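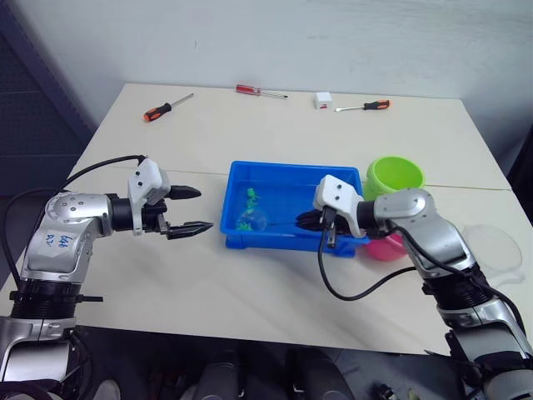 January, equipment planning, bench notebook

Right, money. Kathleen wants the spring order list by the end of the month and I've been putting it off, so I'm writing it here first and everyone can scribble on it before it goes into the proper spreadsheet.

Fingers first. We keep having the same chat about whether to buy another set of black fingers or get something better for small stuff. The tray job is where it shows — the little green bits sit flat on the floor of the blue tray and there isn't much to get hold of. Samran is keen on soft tips from Tiltari. I'm less keen, mainly on price, but he's right that a serrated tip is a blunt tool for things that size. Tiltari quoted 462 for a pair with the mounting plates, delivery extra (of course). For two arms that's two pairs, and I'd want a spare, and suddenly it's a real number! My vote is one pair now, fit them to the right arm, run the tray and cups for a fortnight and see.

Cables next. I'd like proper cable management this year, please. Both grippers have their cable in a big loose loop and the right-hand one goes down across the table top, exactly where we want to put things. Abreu do a clip-on sleeve kit, and Róisín used it at her last place and liked it, though she says the clips go brittle if you keep taking them on and off. Haven't had a price back. Chased them this morning, will chase again.

The big one is the table. Saoirse wants a single-piece top so we lose the seam, and I do see why, as it runs right behind where the tray goes and anything thin could catch on it. Trondomeck will do one cut to size for 1220, fitted. That's a lot of table. Teresa reckons we could fill the joint and paint over it for next to nothing, and I'd quite like to try that first. If it looks awful we've lost an afternoon. Leaving the Trondomeck quote in as a "maybe" line so Kathleen knows it could come back.

Small things, all to go under consumables:
Cups, plastic, mixed colours, 13 of them (lime and pink are fine, we want a few darker ones too)
Clear lids, same size as the ones we've got
Blue trays, 5, same supplier as before if they still do them
A rack for the screwdrivers, so they stop living along the back of the table
Nomex gloves, one pair, for Samran's soldering corner

Not buying: a third arm. I know, I know. It came up again at tea and the answer is still no for this year, we haven't got the floor space and we haven't got the hours. Put it in the wish list for next time if you feel strongly.

One question for Kathleen: do the soft tips count as equipment or spares? If it's spares they come out of what's left from last year and I can order them straight away. If it's equipment they wait with everything else until the budget's signed.

To do: chase Abreu again, ask Trondomeck how long their quote stands, measure the table properly (both ways, Saoirse has the long tape), find out from Teresa what filler she had in mind.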